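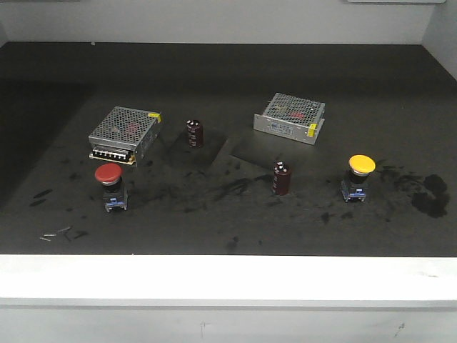 Can the Ondunden records request desk be used by a small parish or town council with only one clerk?

It was made with one-clerk offices in mind, and most of the councils who use it have a single person answering requests in between everything else they do.

Ondunden Records Request Desk
Supplied and supported by Strobel

Anyone who has worked in a council office will know how requests for information tend to arrive. One comes by post, another is tucked into the bottom of an email about hedges, and a third is handed over the counter on the back of an agenda. Ondunden gives you a single place to put them all, with the date each one came in, who is dealing with it and when the reply is due. We have tried very hard to keep it plain, and we think a new clerk can find their way about it over a pot of tea and a quiet morning.

What the desk does

Every request gets its own reference number and its own page. You can type it in, scan it or forward it from your usual inbox, and the due date is worked out for you with bank holidays left out of the sum. Letters of acknowledgement, extension and refusal are already there as templates, and you are very welcome to reword them — plenty of our councils do, and some of the results are a good deal friendlier than ours!

The redaction tool takes the text out of the copy you send and leaves your original untouched. Once a reply has gone, you can add it to your public disclosure log with one click, or hold it back if it contains something personal.

Training and help

Hartmut Gerlach looks after training and has done so since the first version went out to Aridley Town Council. He will happily go through the whole thing with you by telephone or video call, and if you would like him to visit, do ask early, as February fills up quickly with councils getting ready for the new financial year.

Sizes and prices

Parish edition: one user, up to 65 requests a year. £280 a year.
Town edition: five users, up to 500 requests a year. £893 a year.
District edition: unlimited users and requests, with the Pleneck archive link included. £3,094 a year.

All prices are before VAT and include updates, storage and telephone help in office hours. Parish and Town users can add the Pleneck link later on, and we'll gladly quote for it. If you go over your yearly number we won't lock you out — we'll give you a ring and talk about moving up an edition at renewal.

Moving from a spreadsheet

Send us your present log as it stands, odd columns and all, and we will bring it across free of charge with any edition. Closed requests come over as well as open ones.

Prices last updated June 14, 2025. To arrange a trial, please write to the Strobel sales desk with the name of your council and the number of people who would be using it.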